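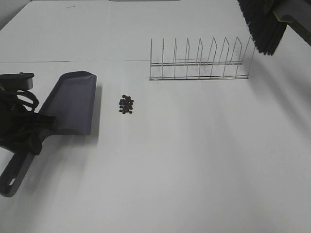
3. Sweeping cell: the stoppage
The sweeping task was our good news last quarter, so naturally it is the one with an incident number. On Wednesday, at trial 333 of a planned 500, the left arm kept closing on the dustpan handle after the stop command. The hold lasted 90 seconds. The dustpan survived, which is more than I can say for the schedule.

Nicanor Gallardo traced the fault to a stale force limit in the Zorkell controller, left over from a heavier tool. The stop button cut the motion and left the grip alone, exactly as we had configured it. No one was hurt.

Dark pellets, dustpan, brush and wire rack all stay in the task. Iñaki Carrasco wanted the rack gone until the arms behave; we compromised on half speed.

Spent so far on the fix: 2 working days and one set of finger pads. Rosgate has been asked to review the stop circuit before we resume. The remaining 167 trials move to January.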